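Pesquisar neste site Pesquisar Ir

Relatório de projeto: organização da bancada de trabalho e inventário do material do laboratório

28 de junho de 2020

1. Ponto de partida

O laboratório é partilhado por várias turmas e a bancada branca ao lado do tapete serve a todas. No início do semestre o material era deixado onde coubesse e cada aula começava com a procura de um cabo ou de uma fita. O projeto, a que demos o nome Bundine, teve como objetivo definir um lugar para cada coisa, etiquetar o que ainda não tinha etiqueta e fazer um inventário que as turmas seguintes pudessem manter.

O inventário anterior, herdado do projeto Elten, tinha 1.131 entradas. Muitas referiam-se a peças pequenas guardadas em sacos e várias estavam repetidas com nomes diferentes. Depois da revisão ficámos com 1.771 entradas. O aumento deve-se sobretudo a conectores e parafusos que antes não estavam registados.
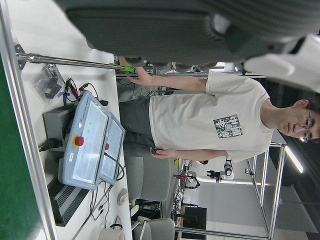
A bancada foi dividida em zonas de uso. A primeira regra foi separar o que se usa em todas as aulas do que só se usa em algumas. Os dois painéis de comando azul-claros, cada um com o seu botão vermelho de emergência, ficam na bancada, ao alcance da mão de quem está de pé. As pontas de prova vermelhas e pretas e o saco transparente com peças pequenas tinham ficado junto à vareta metálica, e na nova divisão essa zona chama-se "peças e medição". As cadeiras cinzentas ficam fora da zona de passagem.

2. Sacos e etiquetas

Os sacos transparentes foram mantidos porque permitem ver o conteúdo sem abrir. A etiqueta leva o código do inventário e o nome da peça, sem abreviaturas. Nas primeiras semanas usámos etiquetas de papel, que se soltavam. Passámos para as etiquetas plastificadas da Tovar e o problema diminuiu, embora nos sacos mais pequenos a cola ainda falhe nos cantos. 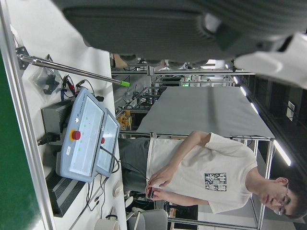
Cada turma tem até 14 minutos no fim da aula para arrumar. O tempo chega quando há duas pessoas a tratar dos cabos e uma terceira a conferir a lista. Quando só uma pessoa arruma, os cabos são deixados para o fim e acabam enrolados à pressa.

3. Cabos

Foi a parte mais demorada. Experimentámos ganchos, calhas e fitas de velcro. Os ganchos serviram para as pontas de prova, mas não para os cabos de alimentação, que são mais pesados. A calha ainda não foi montada em toda a extensão da bancada e por isso continua a haver cabos soltos sobre o tampo.
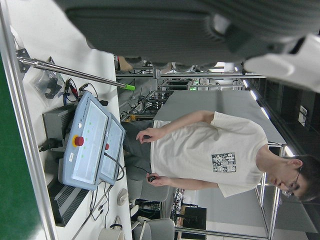
Departamento de Engenharia Eletrotécnica – Equipa Weltasano

A lista de verificação final tem 21 pontos e está afixada junto à porta. Os pontos relativos à corrente elétrica vêm primeiro, seguidos dos botões de emergência, das ferramentas e dos consumíveis. Os rolos de fita contam como consumíveis e são repostos por quem gasta o último.

4. Tapete transportador

O tapete verde não fazia parte do plano inicial. Foi incluído a pedido das outras turmas, que o encontravam com objetos de aulas anteriores.
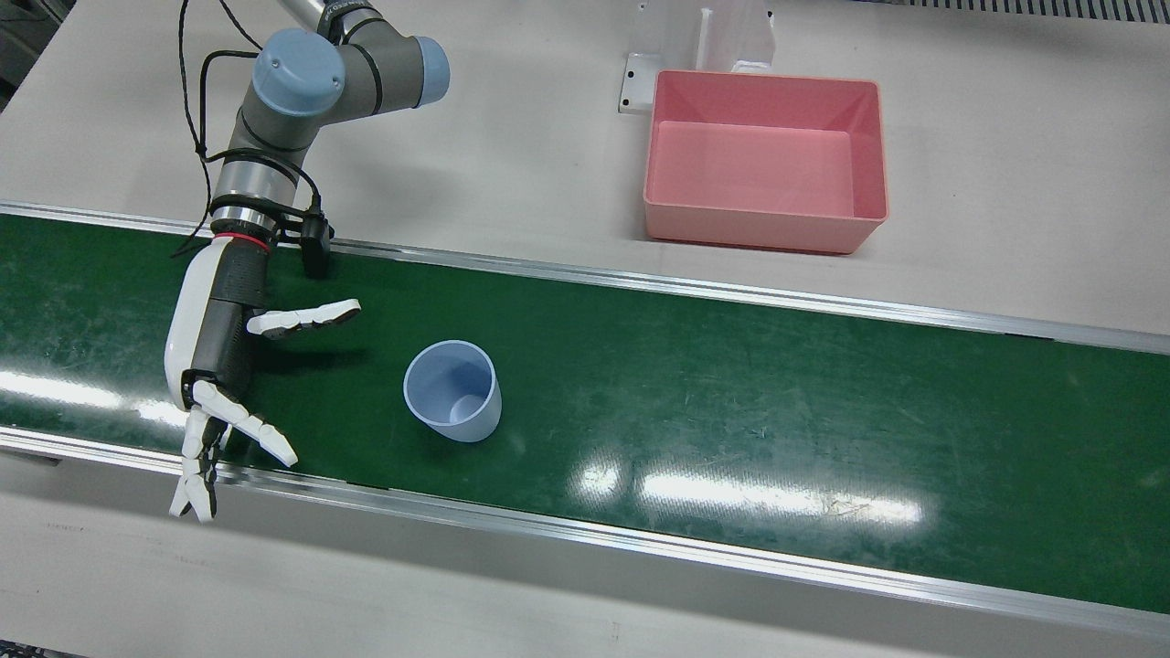

Ficou decidido que os objetos de ensaio voltam para a caixa própria no fim de cada aula e que o tapete se limpa com pano seco. O inventário tem agora uma secção para esses objetos, que antes não constavam em lado nenhum.

5. Trabalho por fazer

Falta montar o resto da calha e rever os códigos das peças que mudaram de armário. A próxima conferência completa do inventário está marcada para setembro, já com a turma nova.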